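The robots that take your old PC to bits

I went to the Trellgate open day expecting free biscuits and a man with a slideshow. I got both, but I also got to stand for most of an hour watching a robot work on the insides of an old desktop computer, and I'd happily have stayed till they locked up!

Trellgate is the repair and reuse workshop on the Skasedley estate (park round the back, the front is all skips). Last year 3,433 old machines came through, and nearly all of them were opened up by hand. The project they were showing off is called Merkano, and the idea is to hand the fiddliest bits over to robots.

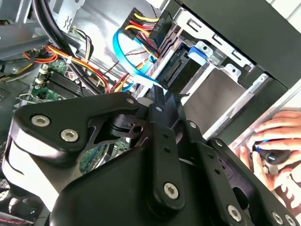
Close quarters: the black gripper in among the cables, with a screwdriver at the ready.

What struck me was how cramped it is in there. I've swapped a drive or two at home and always come away with a skinned knuckle, and that's with fingers that bend. The blue data cable loops one way, the power wires go another, and the gripper has to find its way past the lot. The team told us they'd tried 71 different approaches to drive bays alone - I wrote that down because I thought I'd misheard.
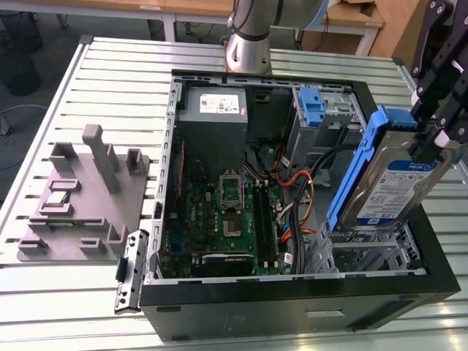 Hard drives are the big prize, apparently. Brunet, the firm paying for most of this, wants them sorted and checked so the good ones can go back into use. It has put up the money for 300 test machines and 3 more work areas, and they hope to have those going by February.

I asked if I could have a go. I could not. They did let me keep the biscuits, and I've put my name down for the next one.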